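一月,上午开始写,晚上补完。

继续做圣烛节的蜡烛。上次的记录写到灯芯为止,今天从蜡的温度开始。我的中文还在学,有些工具的名称可能写得不标准,看不懂的地方请直接在旁边改。

先把背景再写一遍,给新来的同事看。圣烛节在二月初,在冬至和春分之间。我们这一带的老人说,这一天冬天过了一半,草料也应该还剩一半。教堂里给蜡烛祝福,人们把蜡烛带回家,留到打雷的时候、母牛生小牛的时候、家里有人病重的时候再点。更早的时候这一天还有什么别的意思,各种书说法不一样。有的书把它和凯尔特人的 Imbolc 连在一起,有的书说没有可靠的证据。我倾向于把两件事分开写,展板上也分开放。日期接近,只能说明日期接近。

Flurkolau 的做法和城里不同。Flurkolau 是河上游的一个小村子,那里的蜡烛要三支捻在一起,村里人叫它“三姐妹”。下面是一个共同的脚,上面三个火头。点的时候要从中间那支开始。祝福过后,家里最年长的人拿着它走过每一个房间,最后走到牲口棚的门口,在门梁下面停一会儿,让烟在木头上留下一个黑印。Truranmont 的民俗档案里有3000多张卡片,关于这种蜡烛的只有很少的几张,字迹也难认。有一张写着“蜡要够热,手要够慢”,我抄下来贴在炉子旁边了。

**蜡**

用的是 Nurmi 养蜂场的蜂蜡,颜色偏深,香味比上一批重。切成小块,隔水化开,用旧袜子过滤一次。过滤之后底下还有一点黑渣,再静置半个小时,只取上面的部分。

温度试了几次。太低的时候,蜡在表面起小疙瘩,摸上去像鸡皮。太高的时候,每次浸进去,前面那一层又化掉,蜡烛不长粗。最后停在79度,表面平,长得也快。温度计放在锅的边上和放在中间,读数不一样,以后都放中间,离锅底一个手指的宽度。

**灯芯和浸蜡**

灯芯是亚麻和棉混纺的,先在蜡里泡透,拉直,晾在绳子上。泡透以后不要急着浸,要等它自己变硬。我第一支没有等,结果弯得像一条虫子。

浸蜡一共26次。中间每隔几次要在平板上滚一下,把它滚圆。滚的时候手要轻,方向要一样,往前推再抬起来,不要来回搓。来回搓的那支中间裂开了一条细缝,点起来会流蜡。

下端比上端粗是正常的,卡片上也画成这个样子。每次浸完,最底下会挂一滴,用刀背轻轻刮掉。刮下来的放回锅里。

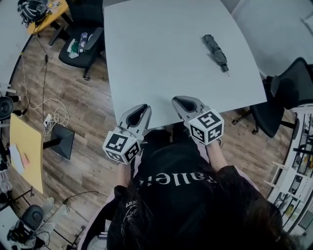
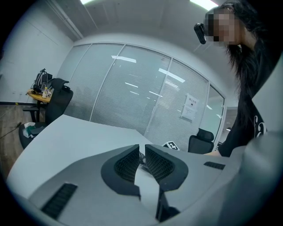 三支捻在一起是今天最难的一步。蜡烛要还软,可是外面不能粘手,这个时间很短,我的感觉是最后一次浸完,喝半杯茶的工夫。先把三支的下端并拢,用手心的热捏成一个脚,然后从下往上慢慢捻,捻到三分之二的高度就停,上面的三个头向外分开。分得太开,样子像鸟爪,难看,也容易断;分得太近,火会连成一个大火,上面很快塌下去。相邻两个头之间留多大的缝,我一直说不清楚,后来在旁边用铅笔写了“参考第二张图,两根深灰色手指那样,朝上,稍微分开”,同事说这样就明白了。脚的外面我还想压一圈蜂窝纹,卡片上有一支好像有这种花纹,图上手指内侧的那种小黑格子,密度差不多合适,再细就会被蜡填平。试着用一块旧的巢础压了一下,纹路是清楚的,但是压得深的一边把脚压歪了,站不稳。下次先压纹,再捏脚,或者在脚里面放一小段木钉。

做坏的几支没有扔,切开看了里面。有一支的层与层之间有白色的线,像树的年轮,应该是中间去接电话,放凉了,新的一层没有和旧的一层咬住。捻的时候它就从这条线剥开,外面像一层皮一样掉下来。所以浸到一半最好不要离开。如果一定要离开,回来以后先在蜡里多停一会儿,让外面重新变软,再接着浸。

**点火试验**

下午四点,天快黑的时候,在后门的石头台阶上点了一组,没有风。从中间那支点起,再用它去点左右两支。中间的火开始时高,左右两支都点着以后,它反而低下去了。我原来以为先点中间只是一个规矩,和三位一体或者别的什么有关。现在觉得也有实用的一面:如果先点旁边的一支,热都在一边,中间那支会向那一边弯。这个只试了一次,还不能写进展板。

蜡流到了分叉的地方,积成一个小池子,没有流到手上。拿着走了一圈,从后门到木料棚,再回来,火没有灭。走快的时候左边那支的火倒下去,几乎看不见,站住以后又起来了。老人走得慢,可能本来就没有这个问题。

烟印也试了。用一块旧松木板代替门梁,把火放在下面,离得近一点,印子就黑而且小,离得远一点,印子发黄,边上散开。卡片上说“黑印要像一枚硬币”,那么火应该离得很近。这样做要小心,牲口棚里有干草。活动那天我们只在木板上做,木板提前用水擦一遍,旁边放一桶沙子。每家可以把自己的那块木板带回去。

**给 Stadby 活动的准备**

Stadby 的冬季集市要我们做一张桌子,让人当场浸蜡烛。整支做完太久,孩子站不住。我的建议:

- 提前把细蜡烛做到一半,来的人只浸最后几次,然后自己捻。
- 锅放在里面,来的人站在外面,中间隔一张桌子。
- 长头发先扎起来,宽袖子先卷起来,这句话要写大一点,贴在桌子前面。
- 捻好的蜡烛插在装了沙子的木盒里,回家之前不要放进口袋。

说明牌的文字我写了一稿,太长了,念一遍都要喘气。下面是短的:

> 在 Flurkolau,人们在冬天过了一半的时候点这种蜡烛。三个火头,一个脚。先点中间。拿着它慢慢走过家里的每一个房间。

“冬天过了一半”这几个字,同事觉得太像诗,想改成“二月初”。我想保留。卡片上的人就是这样说的,他们不说日期,他们说草料还剩多少。如果牌子上有地方,可以在下面用小字加日期。

**没有解决的问题**

1. “三姐妹”是哪三个人?一张卡片说是三位圣女,没有写名字。另一张说是冬天、春天和“中间的那个”。第二种说法我很喜欢,但是正因为喜欢,要更小心。需要再去 Truranmont 看原件,抄本上这一行的墨水颜色不同,可能是后来的人加的。
2. 剩下的蜡烛头怎么处理,有两种说法。一种是埋在第一道犁沟里,一种是化掉,做进第二年的蜡烛。第二种做法如果是真的,那么每一支蜡烛里都有一点点很老的蜡。我把今天的蜡烛头留在一个铁盒里了,盒子上贴了纸条,请不要扔。
3. 蜂蜡颜色深,和卡片上说的“白蜡烛”不一致。可能他们先把蜡放在太阳下面晒白。一月没有这种太阳,等到夏天再试,先切一小块留着,放在窗台上做比较。
4. 捻的方向。我们顺着太阳的方向捻,也就是从上面看顺时针。卡片上的图是向右捻的,可是不知道画的人是从上面看,还是从侧面看。

锅已经擦过,过滤的袜子挂在水池上面,还能再用一次。灯芯只剩一小卷,要再买,买和这次一样粗的,别买编成扁的那种。架子最上面一层的三组是好的,下面那层的随便试,点掉也可以。

补:晚上又看了一眼架子上的三组,右边那组的一个头自己向下弯了一点。可能离暖气太近。已经挪到靠北墙的那一边,明天早上再看。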